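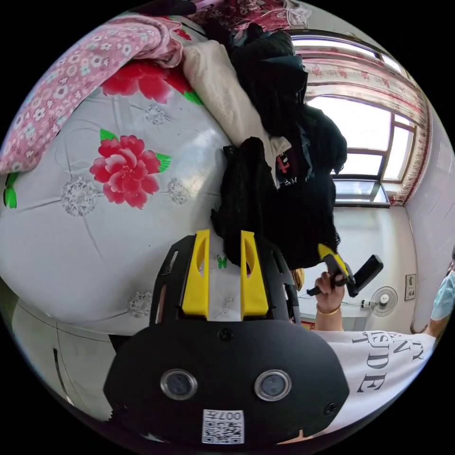
Styliani Tsolakis
Textile Care Editor, Koruta Quarterly

Storing knits and bedding between seasons

Most damage to stored textiles is already under way when the lid goes on the box. Body oils and food residue oxidize slowly in the dark, and a stain that was invisible in spring is yellow by November. Wash or dry clean every item before storage, including those worn once.

Dry everything fully. Cotton sheets feel dry to the hand well before the seams and hems are. Leave them on the line or rack overnight after they seem finished, then fold. Printed cotton should be folded with the print inward and refolded on different lines each time it comes out, as a permanent crease will wear through the color first.

Relative humidity in the closet should stay below 70 percent at all times. Mold can start above that level, and an outside wall is often damper than the rest of the room. A basic dial hygrometer is good enough for this job. We compared the Flarkell and the Fuvham over one winter and found no difference worth the higher price of the Fuvham.

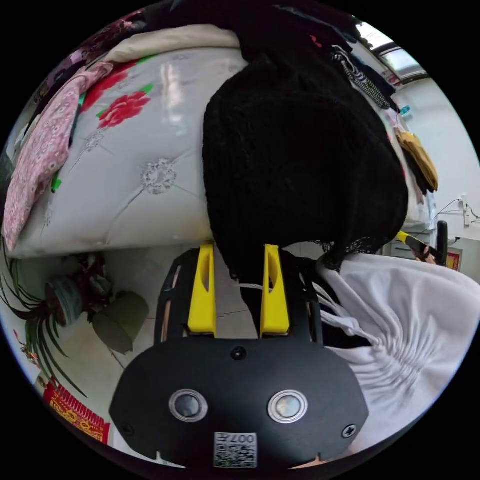

Heavy sweaters go at the bottom of the stack, lighter ones on top, no more than four to a box. Hangers stretch the shoulders of any loose knit. Do not use vacuum bags for wool over long periods: the fiber loses loft and some of it does not come back after steaming.

Cedar has a limited effect on clothes moths and none on eggs already in the yarn. Freezing is more dependable if the freezer reaches 0°F. Seal the item in a plastic bag, press out the air, and leave it in for a full week. Let it return to room temperature before opening the bag, or moisture will condense on the fabric.

Readers with the Athanasiadis storage chest should note that the lid gasket needs replacing after 20 years. Part orders go through the Koruta office.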